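Robots Have Rules Too! A long read for curious people

Part of the Pronholm Young Makers pages. Best for ages 8 to 12, or younger if somebody kind reads it aloud.

Think about all the rules you follow before lunchtime. You look both ways at the kerb. You don't run with scissors. You put your hand up (most of the time), and you don't push in the dinner queue, even when it's chips. Some of those rules are written down on a wall somewhere and some of them are just things that everybody in the room has learned.

Robots have rules as well, or to be more exact, the people who build robots and work beside them have rules. A robot can't read a sign on a wall and feel a bit guilty about it, so the people have to do the thinking.

What is a standard?

You'll hear grown-ups use the word "standard" quite a lot. A standard is a set of rules that many people have agreed on together and written down very carefully, so that everyone does a job in the same way. Plugs are a good one to think about. You can buy a lamp in one town and plug it in when you get home to another, and that works because somebody sat down long ago and agreed what shape a plug should be.

There are standards for robots too. They talk about things like how a robot must be able to stop, what has to be checked before people stand close to it, and what the instructions should tell you. They are long and, I have to admit, not very exciting at bedtime. The safety binder at our workshop has 73 pages and only one cartoon in it, and that's one I stuck in myself.

Then there is something called "good practice". Good practice is what careful people do every day, whether or not a big book tells them to. Washing your paintbrush before you change colours is good practice. So is pushing your chair in.

Learning by being shown

Some robots are told what to do step by step, a bit like following a recipe. Others learn from examples. A person does a job again and again using a gripper, which is a sort of mechanical hand with fingers that open and close, and the computer stores up what happened each time. Later on, a robot can use all of those examples to have a try by itself.

Picking up a cloth is a lovely example of a job that sounds easy and isn't. A wooden block stays the same shape wherever you put it. A cloth flops and folds and hides its own corners! One of our practice collections, which we call Nastetti, has 1,265 goes in it, and every go had to be done properly, by a person, following the same rules as the one before.

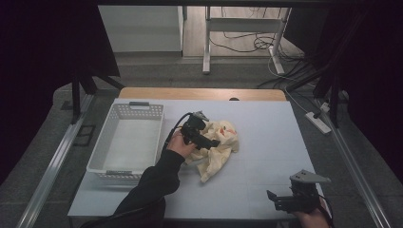
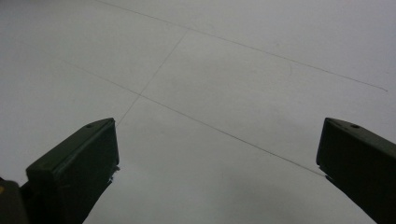
So what are the rules for a job like that? Every workshop has its own list, and I'd like to tell you about ours. There are 11 rules on the full list, but a few of them are only about paperwork and which cupboard the forms live in, so I'll stick to the ones I think you'd like.

Know how to stop

Before anybody starts anything, they must know how to stop it. Many big robots have a large red button, and when you press it the robot stops moving. You never get told off for pressing it. Even if you pressed it and everything was fine all along, people should say thank you, and then everyone can have a look together and start again. I've pressed ours because of a noise that came from the radiator, and I still got my thank you.

Keep your fingers to yourself

Gripper fingers don't know the difference between a sock and a thumb. They close on whatever is between them. So we keep our own fingers away from the tips, and if something gets stuck, we switch off first and pull it out afterwards. It is very tempting to do it the other way round – please don't.

Mind the cables

Machines need electricity and they need to send messages to computers, and that often means cables. Cables love feet. The rule is that cables should be kept away from the places where people walk, and that you look down before you step back. If a cable looks squashed or split, you tell someone straight away, and you don't try to mend it with sticky tape, however good you are with sticky tape.

Say it out loud

When two people work at one table, each has to know what the other is going to do next. We use very plain words: "ready", "going", "stopped". It feels silly for the first morning and then you find you're doing it at home when you pass the gravy. People who drive cranes and people who fly aeroplanes talk in this careful way too, so you'd be in good company.

Tell the truth about mistakes

This one is my favourite, and it surprises people. Suppose you are showing a job to the computer and you drop the cloth. You might want to pretend it never happened! But a robot that learns from examples can only be as good as the examples it was given. If the bad goes are mixed in and called good ones, it may learn to drop things. So we write down what went wrong, in the notebook, in ordinary words. "Dropped it" is a perfectly fine note. So is "sneezed".

Ask before you record people

If a camera is switched on, the people nearby should know about it, and they should be asked first. It's the same as at school, where a grown-up has to say yes before your photo goes up on the website. A learning machine may need to see a table and a cloth. It doesn't need to know your name or what's in your lunchbox.

Have a rest

Tired people make muddles. After a spell of careful work we put everything down, stretch our hands and look out of the window for a bit. It goes on the list like any other rule, and people who skip it get sent for a biscuit.

Who changes the rules?

Rules aren't finished for ever. New machines come along, or somebody spots a problem that the rest of us missed, and then the list has to be changed. We read ours through every May and cross things out. Last time, a visiting class suggested that each rule should fit on one line so that you could remember it, and they were quite right, so we spent a long afternoon making everything shorter.

Try it at home

You can play robot rules with a friend and 7 socks. One of you is the robot and may only pick things up with a pair of wooden spoons. The other one gives the instructions. Before you begin, write down three rules together, and make one of them about how to stop. Then have a go at moving all the socks from the floor to a chair.

When you've finished, look at your rules again. Was there something you needed and hadn't written? Add it in, swap places and play again. If you'd like to send us your list, ask a grown-up to help you post it to the Pronholm workshop. We pin up as many as we can fit, and we do read every one.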